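Teaching the toast job, week two

I promised a longer post about the toaster work, so I'm writing it now while the numbers are in front of me. It's October, and since the start of the month I've been recording demonstrations for a manipulation model we call Zaki. The job is small. Take a slice of bread, put it in the toaster, take it out again, set it on the tray. We want 762 good episodes before the first real training run. I have over 75 that I'd keep.

An episode starts when I press the pedal and ends when I press it again. In between I drive both arms and try to do the job the way I'd want the model to do it. That means no wandering and no long stops while I think. If I fumble the bread and recover, I keep the episode and tag it. If I fumble it and have to reach in with my own hand, it goes in the discard folder.

Each run is saved with the head view and the wrist view together. I used to look at only the head view when reviewing, and I missed a lot. The wrist view is odd to look at, mostly hand and very little of the job, but it shows what the fingertips are doing.

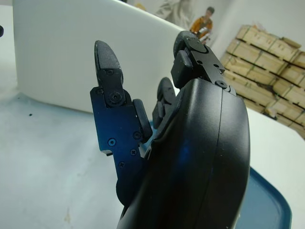
Wrist view, with the edge of the tray at lower right.

The fingertips have a textured grip surface, and bread is still harder than I expected. Squeeze a soft slice and it dents. Hold it too lightly and it turns in the fingers on the way to the slot. I spent two evenings on grip force alone and ended up with a setting that is lower than anything I used for the cup and block jobs last spring.

The slot is the other problem. There isn't much room for a slice and three thick fingertips, so I come in from above and let go early. For taking the bread out, I go down from above again and pinch whatever is sticking up. My best runs take 20 seconds. My slow ones take 61, and nearly all of the extra time is spent lining up over the slot. 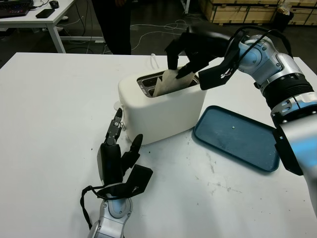 Right hand at the slot, left hand open beside the toaster.

I also had to decide what to do with the left arm. At first I parked it out of the way, but then the model would never learn to use it near the toaster. Now I keep it close in most episodes, and in some of them I steady the toaster with it. I write down which is which in the notes field. I change the tray angle between runs too, and slide the toaster a little left or right. Wuvau, the older set we trained on, had every object in the same place every time, and the policy fell apart if you moved the cup by the width of a finger.

Crumbs build up on the table. I wipe them off every so often but I don't try to keep it spotless, and I think a few crumbs in the data is fine.

For labeling I've gone back to Nanavel. It's slow to load, but it lets me mark the grasp and the release on both views at once. The first pass on a batch takes me most of a morning. I start at 9 and stop when I begin clicking through without looking.

Next up is a different kind of bread, thicker and with a harder crust, and after that I'll change the height of the table. I'll post the split between kept and discarded runs when the next batch is labeled.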